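About us

Goossens & Matitz mends jewellery. We have done so for 11 years from two rooms above a bakery in Tirnau, which explains the flour on some of our older receipts.

Neither of us set out to do this. One of us was an accountant, the other restored clocks and was tired of being asked the time. We began with a borrowed bench and a brooch belonging to somebody's aunt. The aunt was pleased – eventually.

These days we restring necklaces, replace clasps, reset stones and straighten whatever the dog has had. Last year 1047 pieces came up our stairs, most of them in envelopes marked "careful". We don't melt things down, pierce ears or value your grandmother's ring for the purposes of an argument.

Small repairs take about 9 working days. Bookings go through Melteo, an online diary we pay for monthly and understand slightly less each time it improves.
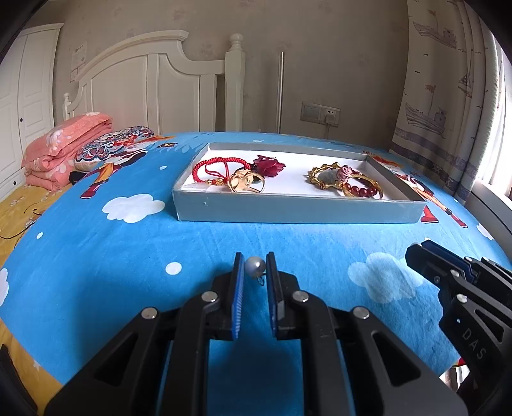

A pearl earring with its silver hook and loop.

We take in single earrings too. Bring the other one if you still have it, and ring the lower bell. The upper one is the dentist.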